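Filed a missing person report, police say "inquiries ongoing", what now?

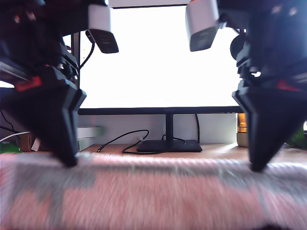 Gripper and patterned fabric, pink and gray

Posted by Kuvari, 16 Jan 2019

Hoping someone here knows how this works. My cousin was on a night bus that got stopped on the highway, armed men took several passengers and let the rest go. Driver gave a statement, so did we. Station wrote it all down and now whenever I call its the same line, inquiries ongoing. No case officer name, no number. Family got one phone call from a strange line, the caller hung up before saying anything useful. Do we go to the state headquarters in person or does that annoy the local station? And should we talk to a reporter? My aunt says yes, my uncle says absolutly not.

Samarakoon
Sorry you're going through this. Go to headquarters, yes. Bring a copy of the report, or at least the date and the station where it was made. Ask for the anti-kidnapping unit by name, not the front desk. Get the reference number before you leave, write down who you spoke to and what time.
About that call: don't delete anything. Number, time, how long it lasted. Give it to the unit the same day. Keep one phone charged and free and let one person answer it, whoever stays calmest. If they call again ask to hear your cousin's voice. Don't agree to anything on the first call.
Reporter, I'd wait. Ask the unit first. We had a case in our town where names got printed early and the family started getting calls from people who had nothing to do with it, just after money.

Jirnero
local station will be annoyed either way, go anyway. we waited 2 weeks being polite and got nowhere. also call the bus company, they have the passenger list and the other families are probaly looking for you too. go together if you can, harder to send a group home

Pravent
Same thing on our road last February. The union at the motor park knew more than the police did. Try them. Praying for your cousin.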